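Millcombe lab puts three gripper designs side by side

4 June 2023
By Esther Odera
2 min read

A small robotics workshop in Millcombe has spent the spring trying to settle which fingertips its two-armed test bench should carry, and the first results are in. The team at Drernska ran 300 trials with three sets of fingers – a flat pad, a soft silicone tip and a narrow pointed one – on ordinary household objects.

The pointed set did best overall. It was the only one of the three that could reliably separate small items lying against each other, according to Razia Memon, who runs the bench. The silicone tips were kinder to vegetables but slower to let go.

"We expected the soft ones to win on food," Memon said. "They bruised less. But they also dragged things across the table when they opened, and then the next pick starts from the wrong place."

Both arms carry the same fingers in any one run. Each wrist also has its own small camera, mounted just above the gripper, and the team compared two mounting angles. The steeper angle gave a better view of the fingertips but lost sight of taller objects sooner.
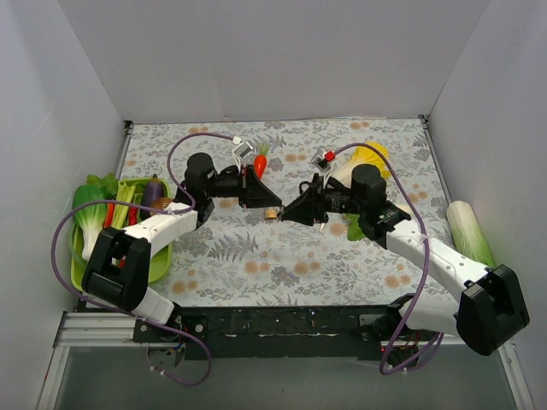 The two arms over the test bench, with a basket of vegetables at left.

Trials were split between produce and hardware. Peppers, carrots, eggplant and cabbage made up the first group. Cabbage gave the most trouble, with all three finger sets tearing outer leaves when the grip closed on them too far from the base.

The hardware group was meant to be easier, and for single objects it was. Keys on a ring were a different matter. The job was to take hold of one key by its head and lift it clear of the others, and the flat pads managed it in 18 of 60 tries. The pointed fingers succeeded in 40 of the same number.

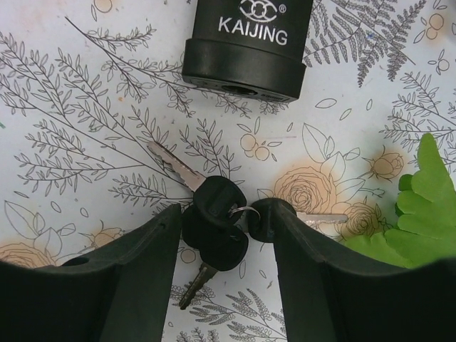
Wekesa Swai, who wrote the control software, said most of the failed key picks came down to the approach. If the fingers arrive at a slant, one of them lands on top of a second key and the whole bunch shifts. He has since added a short pause before closing, so the wrist camera can take one more look. That change was not part of the published numbers.

The team also swapped controllers partway through, moving from its own board to one sold by Rovar. Memon said the arms now start and stop more smoothly, though cable routing along the forearms had to be redone to give the joints enough slack.

A second round is planned for July. It will drop the flat pads and add a version of the pointed fingers with a thin rubber face – a compromise Memon said she should have tried first. The full results table is available from the workshop on request.

Comments (3)

Nighat Bhutto
Were the fingers all closing with the same force? Hard to compare bruising otherwise.

Wekesa Swai
Same motor current limit for all three. Force at the tip does differ a bit with finger length, and we list that in the table.

Mwanahawa Langat
We gave up on flat pads for keys two years ago. Would like to see the rubber-faced ones on coins too.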